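Workshop notebook – March 2021

Open day at the Jisholm building. Writing this up the same evening while I still remember the order of things. Lungile ran the desk and the sign-in, I did the demonstrations, Anel Pillay came over from Mthembu in the afternoon to watch and ask awkward questions.

Set-up. Started the controller at 7, before the heating had come on properly. First homing attempt stopped with a joint limit warning on the wrist. Same warning we had in October. Moved the arm by hand to the middle of its travel, homed again, no complaint. I still think the stored zero is off slightly on that joint and it only matters when we park the arm folded. Need to change the park position in the start script so that whoever runs it next doesn't meet this.

Gripper checks: opened and closed it through the full range, then left it closed for the walk-through moves. The fingers flex a bit when they meet, as they should, and come back to the same reading on the encoder within what we can measure. The pads will want replacing before the next long run. Grivier have quoted for a set but the lead time is poor, so I'd sooner print our own and see how they wear.

Wrist camera: exposure was set for the workshop and everything near the wall was too bright. Turned it down by hand and locked it. Automatic exposure makes the picture pump when the arm swings from the wall to the floor, and the visitors watch the screen more than the arm, so it looks worse than it is.

Demonstration plan was 3 parts: slow sweep of the room with the live view up, then pick and place of small soft items, then let a visitor drive with the hand controller at reduced speed.
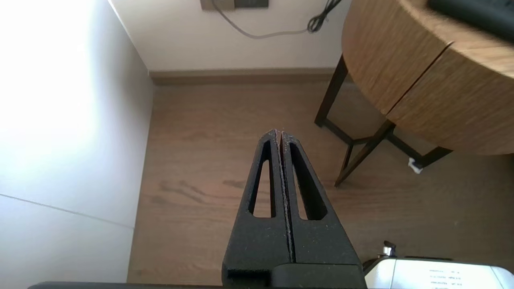 The sweep went well each time. Ran it at a quarter of full speed, which felt too slow to me and about right to everybody else. People wanted to know what the arm "sees" and it helped to have the wrist view on the big screen. Had to explain more than once that the gripper is always in the view because the camera is fixed behind it, and that we want it there.

Pick and place was mixed. Foam blocks fine. The cloth squares slipped on two runs in the late morning, both times when the cloth had been put down flat with no fold to get hold of. Lowered the approach height by a few millimetres and had no more slips, but I didn't do enough runs afterwards to say that was the cure. Should repeat it properly on the bench.

Visitor driving was the popular part. The dead-man switch did its job when a lad let go of the controller mid-move – the arm stopped at once and picked up again after reset. The reset takes too long, though. You have to go through the Wulier menu, acknowledge, re-enable, then wait for the brakes. With a queue standing there it feels endless. Lungile suggested putting the acknowledge on a spare button on the controller. I'd be happy with that for clearing the message but not for re-enabling the arm.

Anel's points, as I noted them:
– Why do we log joint torque at the lower rate when the camera stream is full rate? No good reason, it's left over from the old disk. Change it.
– The clearance we keep from the walls is only written down in the script. It should be on the sheet by the controller as well.
– Would we lend the rig to Mthembu for a week? Said I'd ask.

Numbers for the report: 154 signed in over the day, according to Lungile's sheet. Cycle counter on the gripper stood at some 2550 when I shut down, but I forgot to write down the morning figure, so no use for a daily total.

Shutdown normal. Arm parked straight this time, not folded. Logs copied to the shared drive under the open day folder, camera files still copying when I left.

To do:
Change park position in start script.
Raise torque log rate.
Cloth test on the bench, old approach height against new.
Clearance sheet – Lungile has the template.
Ring Grivier about the pads, or cancel the quote.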